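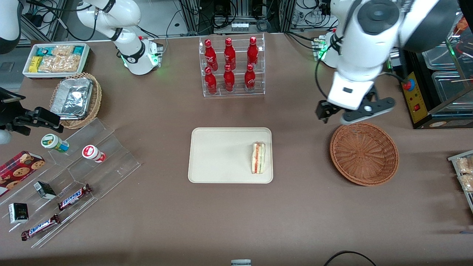

Waltraud Danzer

25 September 2020

Re: [hindcombe-arms] Dropping the sandwich

Gion Hauser wrote:

> Has anyone got the left arm to let go of a sandwich without flinging
> it? Mine closes fine, lifts fine, then opens like it's been stung. Also
> wondering if I should stop using real food. My wife has views.
>
> Gion

Gion,

Yes, after a fashion. The trick was to stop treating "open" as one command. I now have the gripper open in 16 small steps with a short pause after each, and the triangle stays on its edge in the beige tray more often than it falls over. It's slow. You could eat the sandwich in the time it takes to be served, and on Tuesday my nephew did.

Mine will always be easier than yours because the tray has a bit of room in it and I only ask for one sandwich. I tried two. We won't discuss two.

Things I'd check on your end:

The fingers. If you still have the printed pads off the old Prosser kit, sand them. Mine had a ridge that hooked the crust on the way out, and I spent most of a weekend blaming the software for it.

Your speed limit. I run both arms at 30 per cent for anything with bread in it. The Coke bottles can go quicker, but leave the top row of the rack for last. Reaching over the front three is asking for skittles, and I've mopped that bench enough this winter.

Your hand-over height. I stop the gripper just above the wicker basket and call that home for the left arm. The right arm's home is low over the stepped stand with the Snickers on it. Keeping the two homes well apart has done more for my nerves than anything in the planner.

As for real food, I'd keep it. I made a foam sandwich and the arm was brilliant with it, then went straight back to mangling the real one. Foam doesn't have a filling that slides. Packets are much the same, I never learned a thing from an empty chip packet.

The red stop button is on its yellow box at the right-hand side, within reach of my chair. Please put yours somewhere similar before you try the Skidico script, Gion. Last time you told us it was "in the other room".

I've put my step timings in the shared folder, file 24. Ignore file 23, it was written late at night and it shows.

If anybody has a cable clip that will hold on grey metal framing, I'm in the market. The back of my bench is a disgrace.

Waltraud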